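17 February 2021

So the Kudura grippers came! I've had them since last week and a few of you asked for my thoughts before the trial price goes away, so let me get this down while it's fresh.

Quick background if you missed the last post. Kudura is the rental plan from Daliron where they ship you a pair of hand-held grippers and you do ordinary stuff with them at home, and the recordings go off to teach robots how to do the same ordinary stuff. You pay a deposit of $300 (ouch), you get it back when the kit goes home in one piece, and every accepted clip earns you credit in the Bredarwood store. I signed up back in July and then forgot all about it until the box landed on my porch.

Setup was easier than I feared. The booklet is short, the app paired on the second try, and there's a little calibration dance where you open and close both hands until it beeps at you. My first one failed and I still don't know why. I did it again and it was fine.

The task list is the fun part. You pick a theme and it hands you little jobs, and I went straight for "stacking and unstacking" because I have a ridiculous number of paper cups left over from parties. I figured it would take no time at all.

Well! Paper cups are hard. Squeeze a little too much and the side caves in, too little and the thing slides right out of the fingers. I worked on the bed so nothing could roll very far, and that's my number one tip for anyone starting out.
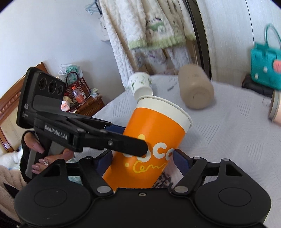
The other thing that took me a while was using both hands together. One holds, the other does the fiddly bit, and your brain really wants to use fingertips that aren't there. By the second evening I'd stopped thinking about it so much. My wrists noticed, though. They're not heavy when you pick them up, but an hour in you feel it, and I'd love a strap or some kind of softer handle.

Things I like: the grip pads are nice, the app tells you pretty fast if a clip got rejected, and long nails are no problem at all (I was worried!). Things I don't: the upload is painfully slow, and the reasons for rejections are vague. "Motion unclear" could mean anything. I wrote to support and got a decent reply in 2 days, which was better than I expected.

So far I've sent in 311 clips and I'm sitting on 1,352 points. That gets me most of the way to the Ahuja kettle I've been eyeing in the store, the cream one with the long spout.

Would I pay the deposit again? Yeah, I think so, if you've got free evenings and some patience. If you're after quick money, skip it. I'm keeping mine for another month and trying the laundry folding set next, so send me your tips if you've done that one already.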